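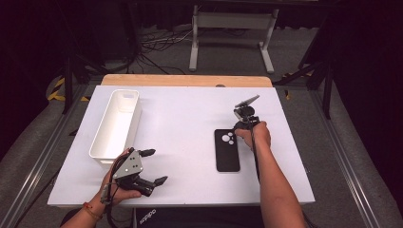 The Wavum Hondley grippers are sold as a matched pair of hand-held units for teaching robots two-handed work, and after a few months with ours I would call the cables the part you should look at first, before the fingers and well before the software. Our tasks are dull ones. A long white storage bin, a black phone case, one gripper in each hand over a white board. With the left unit down by the near end of the bin, its cable runs from the gripper past your fingers, and on the right it drops off the underside and trails down alongside your forearm. You stop noticing it after ten minutes or so, and that was how we got into trouble.

I run a small test bench for a packaging customer. They wanted demonstrations of simple pick and place jobs that they could train an arm on, and Pylyp Moroz, who does our purchasing, chose the Hondley over the Panasiuk kit on price. I was against it at the time but my reasons were the wrong ones. I thought the fingers would be sloppy. They are fine. The feel is light and quick, and you can pick up a thin flat object without chasing it across the table much.

The fault

By March we had recorded 1,307 demonstrations. When Severyn Dmytriv replayed a batch of them on the arm, it kept letting go of the part early, always on the right side. We blamed the arm, then the calibration, then each other. Two days went on that. In the end he plotted the raw finger position from the right unit and found short flat stretches where the reading had simply frozen and then jumped.

The cable was losing contact for a fraction of a second whenever the wrist turned outward with the gripper raised. The recorder filled in the gap with the last good value and saved the file with a green check mark. So if the fingers had been open when the signal dropped, they stayed open in the recording, whatever your hand was doing. 107 files had at least one gap. We fixed 16 by hand and threw away the other 91.

I can live with a bad cable. Cables wear out. What bothers me is a recorder that knows it has stopped getting data and tells you everything is great. There is a setting for this, called "hold on dropout," three menus down, and it comes switched on. The manual gives it one line.

Where it becomes a safety matter

The units can also be used to drive an arm live, and Wavum pushes this pretty hard in the sales material. The same hold setting applies. Vinh Mạch was driving our arm that way on a Saturday when the reading froze with the fingers closed. He opened his hand and the arm kept its grip on a part he was about to take with his other hand. He hit the stop and was not hurt. But the stop was ours, wired to our arm. The Hondley has no stop on the gripper and no light or buzz to tell you it has lost the signal. If I could change one thing about the product it would be that.

Support

Leobardo Quintero at Wavum answered within a day and was polite. He told us the cable should be strapped to the forearm "for extended use." The box had no straps in it and the quick start sheet doesn't mention them. He offered a replacement cable for $115 and, when I complained, sent one free. It has held up so far, with two cheap hook-and-loop straps that we bought ourselves. I can't say if the cable is better or the straps are doing all the work, and I don't think he could either.

A firmware update was promised that would mark dropouts in the file. We have it now. It marks them in a separate log that you have to open yourself - the green check mark is still there.

Things I did like

The weight is good and my hands don't ache after a morning. Charging is not an issue as there's no battery. Left and right track each other well in time, which the old Tusari pair we borrowed never managed. Clearing a jammed finger takes one screw.

If you already own a pair

Turn off "hold on dropout" today. Strap both cables with some slack at the wrist. Before each session, hold the fingers half open, roll your wrist as far as it goes both ways and watch the live plot for flat spots. And don't drive a live arm with these unless somebody has a hand on a real stop button.

Would I buy them again? At this price, for recording only, maybe. For live control, no, and I would want to see that check mark gone before I changed my mind. Two stars out of five. Pylyp would give it three, but he didn't have to sort the files.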